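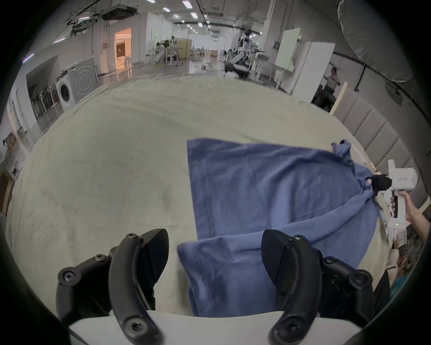
Cotton knit shirts shrinking in length but not width

Posted in Laundry and Fabric Care by Onyshchenko

I have several cotton jersey shirts that lose length in the wash. The last one went from 22 inches, underarm to hem, to just over 20 after three cycles. Width is unchanged, and the double-stitched hem now waves slightly. Settings are warm wash, normal spin, tumble dry on high for 45 minutes. Is the dryer the cause, or is the fabric poorly made? I would like to recover the length on the ones I still wear. 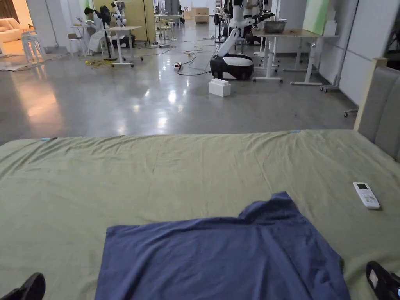
Grimgate

Mostly the dryer. Jersey is pulled lengthwise during knitting and finishing, and that tension stays in the cloth until heat, water and tumbling release it. The loops then get shorter and wider, so length goes first. The waving hem is a separate matter – the thread does not shrink at the same rate as the knit.

To recover some length:
Soak in lukewarm water with a spoonful of hair conditioner for 45 minutes.
Press the water out in a towel. Do not wring.
Lay flat and pull gently from shoulder to hem, moving across the shirt a little at a time.
Leave flat until fully dry.

Expect to get back half of the loss at best. After that, wash cold and dry on low, or skip the dryer.

Niltis

Buy one size up. Works for me.

Esum

Agree with Grimgate on the cause. Check fabric weight too. My 200 gsm shirts hold their length better than the thin ones, though a loose knit will shrink at any weight. I would also skip the conditioner – plain water relaxed mine just as well, and it needs no rinsing. Steam the hem from the inside while it is still slightly damp and it should lie flatter.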